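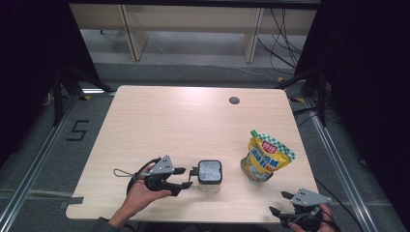
Clear jar with dark gray lid and yellow snack pouch on the table.

4. Setting the reuse license for a collection

Now for the fun part – letting other people build on your collection! Every item you bring into Nalosum starts out as "Rights not checked" and stays hidden from public search until you pick a license.

1. Open the collection and choose Rights, then Edit.
2. Pick a license from the list. The June release added 32 new ones, including several for sound recordings.
3. Type the credit line just as it should appear, for example: Chantal Bélanger / Madigan Archive.
4. Select Apply to all, or tick single items.
5. Click Save and wait for the green bar.

Note: Batches can hold up to 4000 items. Split anything larger before step 4. 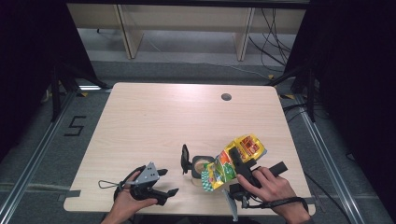
Snack bag held above the tabletop.

Caution: An open license can't be taken back from people who already downloaded the file. Check for third-party material (cover art, letters, maps) before you save.

6. To see how reusers will find your work, click Preview. Try the color filter too – it's a great way to stumble on things you forgot you had!

If you see error 161, the credit line is blank. Go back to step 3.

Section last updated September 23, 2024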